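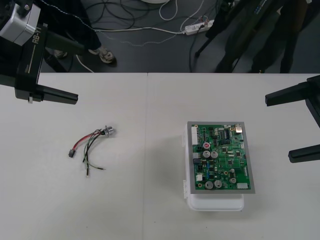 Two white tables pushed together edge to edge.

The pitch for the shared office has hardly changed in years. Put people side by side at one long surface, take down the walls, and ideas will travel. I have rented a spot at one of these places, on the second floor of the old Stetitwood building, since last February, and I am still waiting for an idea to reach me.

What reaches me is phone calls. I know the terms of a stranger's car loan. I know that the man across from me is fighting with Visser over a boiler part, and that he has been promised a call back seven times.

Prastari, the company that runs the place, charges $299 a month for a seat and $406 for a seat that is the same one every day. Think about that second price. The extra $107 buys the right to leave a mug where you can find it again. In any ordinary office that came with the job.

Defenders will say the money goes to "community." I have been to the community. It meets over bagels, and most of it is there to sell the rest of it bookkeeping software. The last time I went, a rep from Skatix talked for so long that the coffee ran out, and then handed out a survey with 10 questions on how connected we felt. I left mine blank – I had work to do, which was the reason I signed up in the first place.

Some people do well in these rooms. If you live with small kids, or in one room with a bad radiator, a loud table may beat what you have at home. Fine. But that is an argument for cheap desks, and cheap desks are what the public library already offers, along with a rule about talking.

My plan is up for renewal in February. Prastari has offered me up to three free guest passes if I stay, so that I can bring friends in to listen to the boiler dispute. I have asked instead for a door. They say they are looking into phone booths, at an hourly rate.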